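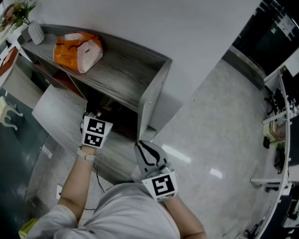

*Reaching into the cabinet at our open day, gripper in the right hand.*

2021-01-26 — Duvgate opened its doors for the day, and I'm so pleased with how it went! I'm Shota Ikeda, I look after demonstrations here, and I had 19 guests through (the coffee ran out by eleven).

We showed the Nundunen project, where a person does everyday jobs with hand-held grippers and the recordings go towards teaching robots. We've been at it since November and have 326 sessions saved so far — my favourites are the ones with cupboards and shelves. Our friends from Khokhar came along too and asked the hardest questions, mostly about the marker tags.
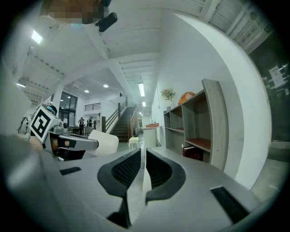
## Come and see us

We'll run it again for groups of up to five. Ring the Duvgate front desk and ask for me.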